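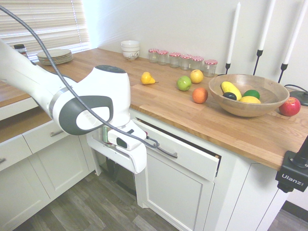
Butcher block counter, drawer open.

I have wanted to write about this counter oil since April, when the second coat went on and I stood in the kitchen rubbing my palm back and forth over the wood like a person petting a horse. It's the Hullora Board and Counter Oil, the one in the squat can, and I've now lived with it through a whole summer of tomatoes, so I feel ready to say something useful.

First, what I was using before. Plain mineral oil from the drugstore, for years. It's cheap, it's safe around food, and it looks wonderful for a day or two. Then the spot next to the sink goes pale and thirsty again and you're back at it with a rag. I don't mind the job (I kind of like it, with the radio on) but I was doing it so often that I started skipping it, and a skipped counter gets rough fast. Water rings, a gray patch by the faucet, that fuzzy feeling when you wipe it down.

Hullora is an oil and wax blend, and it's thicker than I expected. Almost like cold honey. You warm the can in a bowl of hot water, pour out a small puddle, and push it along the grain with a cotton cloth. The smell is lovely! Faintly nutty, a little like the inside of an old cupboard, gone by the next morning. I used less than I thought I would. Half the can is still sitting under the sink.

Prep matters more than the oil does, I think. I sanded everything by hand with 200 grit, which took a whole evening and left me with dust in my ears, and I went back to the faucet patch with the same paper until the gray was gone. Vacuum, damp cloth, let it dry overnight. If you go straight over old mineral oil without sanding, you'll get streaks. I know because I tried it on the short run beside the stove first, and had to do that piece over.

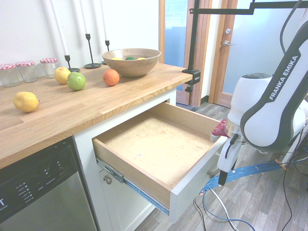 Clergate wrote in after my last post to say the wax had stayed tacky for days on a maple island, and wanted to know if I'd had the same trouble. I did, a bit, on the first coat. What fixed it was wiping harder. The label says to remove the excess after 20 minutes, and you really have to lean on it, with a clean dry cloth, and then come back with another clean dry cloth after that. If your hand drags, there's still too much on there. Maple is tighter than oak too, so it will take in less and you should start with a smaller puddle.

So how does it hold up? Very well, with one sore point. Water beads and sits there. Coffee wipes off. I left half a lemon face down overnight and got a faint ring that buffed out with a dab of oil. Beet juice is the sore point: it went in and stayed pink for a week before it faded. I use a cutting board for beets now.

Heat is so-so. A warm plate is fine, but a pan straight off the burner will dull the wax and leave a cloudy circle. Keep a trivet out.

I also tried the Kineo spray, which a lot of people like for quick touch-ups. It goes on fast and I can see the appeal if you rent or have a tiny counter. For me it wore off by the sink almost as quickly as mineral oil, and it left the surface slick — not a nice feeling when you're rolling dough. Good on spoons, though, and on the handle of my bread knife.

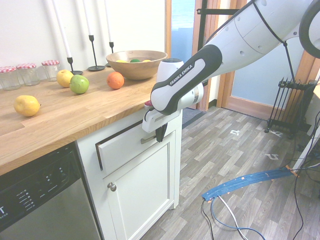 Cabanatuan

Nov 3, 2023

A few odds and ends before I stop. The can lid is terrible. It seals itself shut with dried wax and I've bent two butter knives getting it open, so wipe the rim before you put it away. Lay your used rags out flat outside to dry, and please don't ball them up in the trash, as oily rags can heat up and catch fire. And do the end grain! I forgot mine, and the cut edge by the fridge drank up four coats before it looked like the rest.

I'm doing the next full coat this weekend, mostly for the smell. Later I want to try it on the old stool by the back door, which has never been oiled in its life as far as I can tell.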